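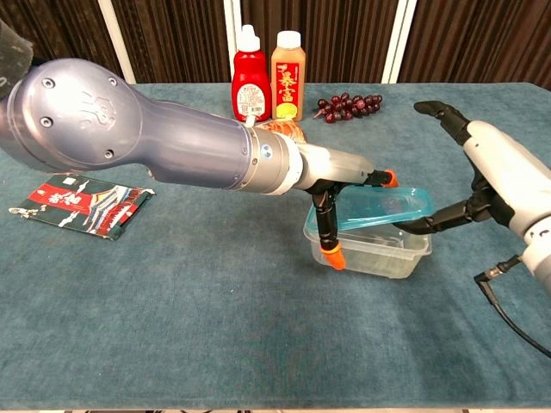 Clear tub, blue lid, lid still on the skew. Juice and sauce at the back, grapes next to the juice.

Containers where the lid won't sit flat – bin or keep?

tealcloth_mm
Posted June 7, 2023

Quick one before I head out. Sorting the plastics drawer, finally. Have a stack of the clear rectangular ones with the light blue see-through lids, same as the one in the pic. Bought in May from the discount place in Urkville, sold as Clulteo, set of 10.

Lids go on one side fine, then pop up on the opposite corner. Press that corner, first side lifts. Drives me mad. Tried warm water on the lid, helped for a day.

Want them for school lunches, grapes and cut fruit mainly, so they need to shut properly. Is there a trick or do I just chuck them?

Mitali Miah

gumleaf20
Warm water is right but you're doing it wrong way round maybe. Lid in hot tap water, 3 minutes, then straight on the tub while its still soft, something heavy on top. Leave overnight. Tin of tomatoes does it.

Worked on all of mine bar one.

potlid_pete
Disagree with the above. You soften the lid, it takes the shape of whatever tub it's on, then it only fits THAT tub. Now you've got ten tubs and ten lids and have to match them up every time. No thanks.

Check the tubs first. Put one upside down on the bench. If it rocks, the tub is warped and no lid on earth is going to fix it. Dishwasher bottom rack does this.

gumleaf20
Mine all swap around fine Pete. Different brand tho, Starkex, so grain of salt.

tealcloth_mm
Just did the rocking test on the lot. Two rock, rest sit flat. They did go in the bottom rack, whoops.

So two for the recycling and try the hot water on the others?

nonna_of_four
Don't recycle them!! Keep the rocky ones for buttons, pegs, batteries, seedlings. I have one under the sink for the rubber gloves. No lid needed.

Also for grapes you don't want them sealed up tight anyway. Ours go slimy in two days if they're shut in wet. Paper towel on the bottom, dry them properly, lid just resting. Take them off the stem for the little ones and cut lengthways.

potlid_pete
For the fridge, sure. In a school bag you want it shut. Seen the inside of a bag with a loose mandarin in it, week 3 of term. Not going through that again.

nonna_of_four
Lacky band round it Pete. Two if he's a thrower.

brindle_kit
Off topic but what's the juice in the photo? Red label, yellow Chinese writing, white cap. Looks a bit like one my aunt used to buy and I can't find it anywhere. Is that a fruit on the bottom of the label?

tealcloth_mm
Little yellow fruit yeah. Housemate's, he gets it from the Asian grocer, I'll ask him for the name tonight. Orangey brown colour, pretty sweet.

brindle_kit
Ta! Might be the same one then.

mnguni_kitchen
Mnguni here, did a big clear out of this stuff last year so might as well weigh in. What we settled on –

Put the long side down first, then the short ends, corners last. Everyone starts with a corner and then chases it around the tub.

Run a thumb along the groove under the lid. Ours had a bit of dried gunk in there, tomato sauce mostly. Old toothbrush gets it out. Couple of "warped" lids were just dirty.

Top rack only from now on. Or handwash, they take ten seconds.

gumleaf20
The groove thing is a good shout. Forgot that.

potlid_pete
Agree on the groove. Don't agree on the top rack, our machine cooks everything on any rack. Handwash or nothing.

mnguni_kitchen
Depends on the machine I guess. Ours is on the eco cycle, never had a lid go.

tealcloth_mm
Ok did a few. Groove on two of them had sauce in it, embarassing. Cleaned, long side first, and they shut. One still lifts so it's sitting under a tin of tomatoes as per gumleaf. Will report back.

Rocky ones gone to the laundry for pegs, happy nonna?

nonna_of_four
Very.

lurker_1424
Read this whole thread and went and did the rocking test on mine at 10 at night. Four rockers. Partner thinks I've lost it.

potlid_pete
Check the groove as well while you're up.

tealcloth_mm
Update on the tin of tomatoes. Lid's flat. Tried it on another tub and it's tight on one end but goes on, so Pete is half right. Put a dot of nail polish on both so they stay together.

brindle_kit, he's finished the bottle and chucked it out, sorry. Going back to the grocer Saturday, I'll get him to take a pic of the label.

brindle_kit
No rush, cheers.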